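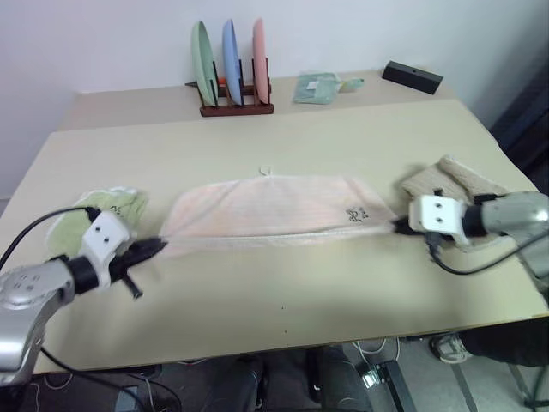
# Trerkholm Retrofit Records

Data > Buildings > Row Houses > Trerkholm

Room-by-room records from the renovation of a block of brick row houses on Trerkholm Street, put together by the small design office Farnico. If you like old houses and spreadsheets, you are in for a treat! We started keeping these tables for our own drawings, then kept adding to them until it seemed silly not to share.

## What you get

- `rooms.csv`: 1073 rows, one per room, with floor area, ceiling height, window area and wall type
- `openings.csv`: 251 exterior doors and windows, before and after the work
- `walls.csv`: layer by layer build-ups, inside to outside
- `airtests/`: blower door readings for each house, as plain text
- `notes.md`: site notes, lightly cleaned up (the spelling is ours, sorry)

All lengths are in feet and decimal feet. Areas are measured to the inside face of the finished wall, so the "after" rooms come out a little smaller wherever we insulated the party wall or the front wall.

## The houses

Most are three stories over a cellar, two rooms deep, with a rear extension that was added later and often built badly. The front walls are solid brick and had to stay as they were on the street side, which meant all the insulation went inside. We used wood fiber board with lime plaster in most rooms, and the difference in the front parlors is wonderful. Rear walls got a thicker layer on the outside.

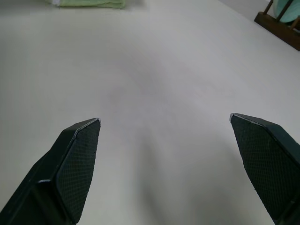

Kitchens moved more than any other room. In the original layouts they sat at the back of the cellar, and in the new ones they are nearly all on the parlor floor, opening to the yard. Look for `use_before` and `use_after` in `rooms.csv` if you want to follow one around.

## Getting started

1. Download the folder and keep the names as they are.
2. Open `rooms.csv` and join it to `openings.csv` on `room_id`.
3. Filter `status` to `final` unless you really want the draft measurements.

The Brito plan viewer reads the files directly. Clakden users need to save them as tab-separated text first.

## Known gaps

- 6 houses have no cellar measurements.
- Ceiling heights under the roof slopes are taken at the highest point only.
- House 10 was surveyed twice, and the two sets disagree on the stair hall. Both are in there.
- Window frames replaced before our work are marked `old`, even when they are fairly new.

## Changes

January 1, 2025: added the air tests and fixed the swapped width and height columns in `openings.csv`.

Next up is stair geometry, which we hope to have ready in March. Those winders are beautiful and a real pain to measure!

## Comments

**brickandlime**: Love the wall layers file. Is the lime plaster thickness nominal or measured?

**farnico**: Measured at the window reveals, nominal everywhere else. There's a `source` column for it.

**thirdfloorrear**: The join on room_id drops my skylights.

**farnico**: Good catch! Skylights over the stairs have the hall's id with an S on the end. Will add that to the notes.

## Related

- Trerkholm Facade Drawings
- Farnico Window Schedule Template
- Converting Tables for Clakden
- Brito Plan Viewer: Sample Floors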